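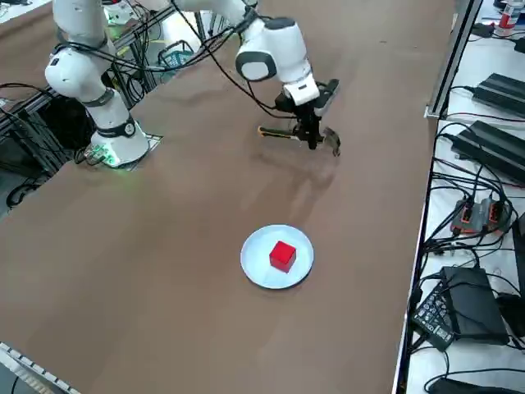 Hostier Recording Bench

The Hostier is a tabletop station for recording arm demonstrations. It is made for teams who need a steady supply of examples to train a manipulation policy and who would sooner buy a bench than build one. Flikstead supplies it as a kit, with the table surface, the arm mounting plate, the supporting frame, a fixed overlooking camera and the recording software. The arm and gripper can be ordered with it or you can fit your own.

What it records

Each demonstration is saved as one episode. An episode holds the camera stream, the joint positions, the gripper opening and the commands sent to the arm, all on one clock. The operator types a short task line before starting, for example "red cube on plate", and marks the episode as kept or thrown away at the end. Thrown away episodes stay on disk in a separate folder until you clear them. Several of our customers use them later as failure cases.

Episodes are written to the local drive first and copied to your server when the bench is idle. If the network drops, recording carries on.

Tasks it suits

The bench is meant for single-arm work with small objects: picking up, placing, sorting, stacking and simple tool use. A cube and a plate make a good first task. The cube is easy to grasp, the plate gives the policy a clear target, and a new operator can usually record usable episodes on the first morning. We suggest 100 kept episodes of one task before you train anything, with the object and the plate moved between episodes. Leave the camera alone once you have started a set. If it gets knocked, run the alignment check before recording again.

It is not suited to liquids, to loads near the limit of your arm, or to anything that needs two hands.

Sandu software

Sandu is the recording program supplied with every bench. It runs on Linux and has three screens: setup, record and review. Review plays the camera stream beside the joint traces and lets you trim the start and end of an episode. Export is to plain folders of video and CSV, or to a single archive. There is no yearly fee. Updates are free for the life of the bench.

The 63 task templates in the current release cover placing, sorting and stacking. You can edit these or write new ones in a text file.

Layout and space

The arm plate bolts to the left or the right of the table; please say which when ordering. Allow room for a side bench next to the table for power supplies, the hub and the control box. Keep the side bench within reach of the operator but outside the reach of the arm. Arm cables should have enough slack for full wrist travel and should be tied at each link. The brown table cover is a wear part and can be replaced without taking the arm off.

In the box

Table top and cover
Arm mounting plate and bolts
Frame sections and corner brackets
Fixed camera with bracket
Start kit of cubes and plates
Sandu on a USB drive
Printed setup guide

Options

Second camera, wrist mount (order code 1023)
Foot pedal for start and stop
Spare table cover
Trurnemico gripper fingers, short or long

Delivery and support

Benches are built to order. Assembly takes two people one afternoon. Support is by email and telephone from 9 am to 5 pm, and spare parts are kept in stock for 54 months after purchase.

To ask for a quote, send us the make of your arm, the side you want it mounted and the number of benches.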